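Home | Talks | Notes | About | Contact

Speaker notes: Moving a Small Choir Without Losing Your Mind
4 min read

OK, start with the bus story. Wait for the laugh, and if there isn't one, go straight to the schedule!

So I ran the tour for the Dumia choir last May, 35 singers, two towns, and I'd never booked anything bigger than a birthday dinner. We sang in Clirmont first and then Nurkumetti, and the drive between them is where I learned everything I'm going to tell you tonight.

Click. Talk about water. Singers drink a LOT of it, and then they all need to stop at the same gas station. Plan for it.

Click. Money. The whole trip came to $2,582 before meals (pause here, people write this down). Meals were the part I got wrong. I booked a restaurant for 8 in the evening when the concert ended at 8. Hungry altos are not kind.

Click. Rooming lists. Ask who snores. Ask in writing.

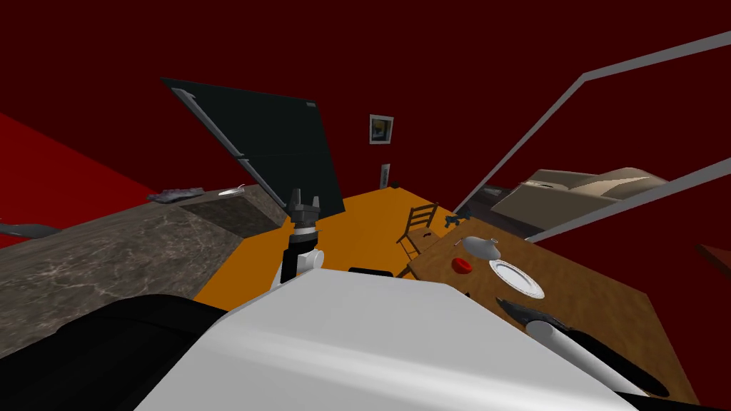 Slide 6: Countertop, table, orange floor.

Kitchens! On the second leg we rented places with kitchens and it changed the mood completely – people made toast at midnight and talked about the Chaiyaporn arrangement, which we still hadn't nailed. Ask the group: who has cooked on tour? Take two or three answers, no more, they'll run long.

Last click. Put the handout link up and leave it up while folks ask questions.

Comments

altoline: The snoring question saved our spring trip, thank you!

busdad: Is the handout still up? Link is dead for me.

mezzo_in_exile: We do sandwiches before the concert now. Way less crying.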